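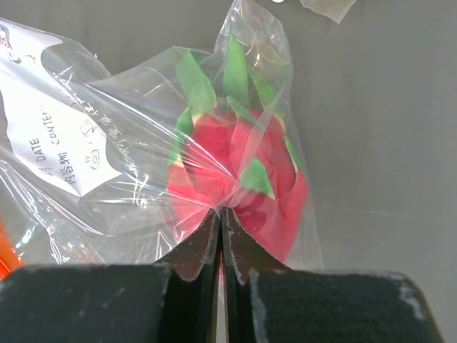 Plush dragon fruit toy in a clear plastic bag

Reading group, minutes, January

Present: 14. Chair: Graham Bunting.

1. Tunstall's "The Skollov Crossing". Most had finished it. Graham doubted that a radio operator could walk 40 miles through occupied country on a broken ankle and then decode a message. Two members said thrillers always do this. Graham said that was his complaint.

2. The double agent. Guessed by page 29, according to six of us. The chair asked why the Gestapo hadn't managed it.

3. Next book. "Etum", the Dravemitz sequel, chosen by a thin majority. The blurb promises "a secret that could end the war." So did the last one. Library copies: 6, so please share.

Next meeting Friday, usual time.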